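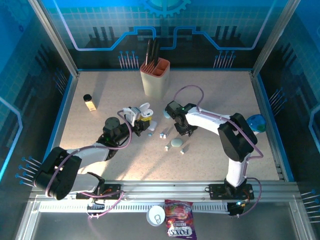 Home | Reviews | Kit | Workshop | Archive | About

Hatora Pair teleoperation kit: seven weeks of puppetry

There is a particular kind of tiredness that comes from doing a simple thing slowly, through somebody else's hands. I hadn't felt it since my father taught me to reverse a caravan. The Hatora Pair brought it all back.

What you get is two small leader arms that you hold, two bigger follower arms that copy you, and software called Viditz that records everything so a policy can be trained on it later. You show, it watches, and in theory you one day go and have lunch while it carries on. I have had a lot of lunches in February and it has carried on through a few of them.

Setting up took me most of an afternoon. The printed guide covers the left arm in lavish detail and then says "repeat for right", which is fine until you reach the cable routing, where repeating for right gets you a cable that goes tight every time the wrist turns over. Leave a generous loop. Leave more than that.

The leaders are the best thing in the box. They're light, they stay where you put them, and the trigger for the gripper has a proper bit of spring to it. I've used the old Barreto handles, which felt like stirring cement with a stapler, and there is no going back. The lag is small enough that I stopped noticing it by the second morning. What I never stopped noticing was the lack of any feel. You can't tell through the handle whether you're holding a thing or crushing it, so you learn to squeeze with your eyes.

I went for small objects, earbud cases mostly, on the grounds that if a kit can manage something slippery and rounded it can manage a mug. Holding one with the lid open is a nice test of how level you can keep a wrist. Soap is worse. Soap should be in the manual under hazards.

My colleague Noura Kanaan turned out to be far better at all this than I am, which I mention only because she asked me to. Of the 582 demonstrations we recorded, we threw out 216, and I'd rather not give the split by operator. Viditz makes the throwing out easy, to be fair: you scrub through, mark the bad stretch, press delete. It is less good at letting you change your mind. There's no undo, just a folder called "removed" that it empties when you quit.

Training on what was left gave us a policy that picks up a case from most spots on the table and hesitates over the rest. It has also learned my habit of hovering before I commit. Watching a machine dither in your own style is not pleasant.

Grumbles, then. The gripper pads wear smooth quickly and the spares only come from Flata, in packs that cost more than they should. The status lights are green when all is well and also green when an arm has dropped off the network. And the kit weighs enough that "portable", as printed on the carton, must refer to some other customer.

I'd still buy it. If you have one arm and one job, save your money and get something plainer. If you need both hands, and you have a patient friend with steady wrists, the Pair is the first kit at this price that I haven't wanted to post back. Get the spare pads with your first order.

Back to top | Contact | Corrections | © Text and test results belong to the author

We use cookies to remember your settings. Accept | Manage choices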